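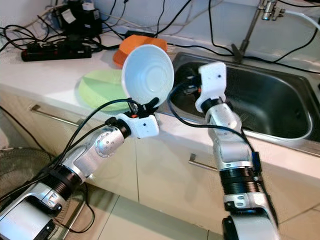

Piątek Kitchen Demonstrations: Data Card

Summary

Piątek is a collection of remote-controlled demonstrations of dish handling at a kitchen sink. Each episode records one operator guiding two arms through a complete task. The collection was prepared by the Tastuvora laboratory and holds 123 episodes, recorded in October by 16 operators.

Task and setting

Operators move plates, bowls and utensils between the counter and the sink. Either arm may be used alone, and some steps call for both.

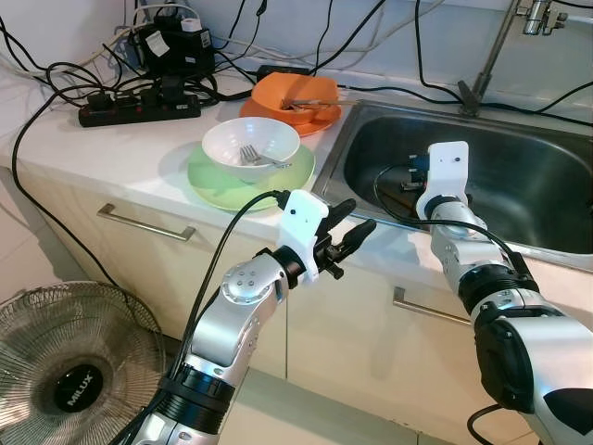
Episodes are divided into segments by hand, with one short text label per segment. A segment begins when a gripper starts toward an object and ends when the object is released. Dishes are named by color and type, so that the green plate with the white bowl on it and the orange plate with the orange bowl are labeled as two separate stacks. A fork lying in a bowl receives its own label and is never treated as part of the bowl. Labels were written by Yaowalak Nakpan and checked against the video by a second reader.

Failed grasps are kept. They carry the tag "retry" and should be filtered out by users who want clean demonstrations only.

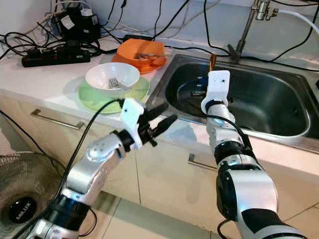

Segments tagged in this way may be up to 6 seconds longer than the others, and training code should not assume a fixed length. Joint positions, gripper openings and operator commands are stored with the same time index as the video.

Two-arm segments

Segments in which both grippers hold one object are listed in a separate index file - the Gakus loader reads it by default. 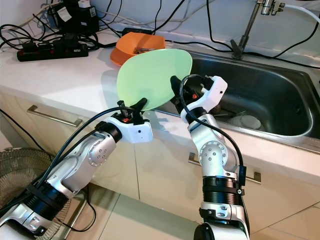 Green plate held by both grippers beside the sink.

Known limits

All episodes come from one kitchen. Cables and counter equipment remain in view and were not masked. Objects inside the basin are often hidden by the right arm.

Access and contact

Requests for the full collection should be sent to Teresa Kwiatkowski at Tastuvora. Please state the intended use and the storage location. Corrections to labels are accepted through the Cludorus issue page and should quote the episode number.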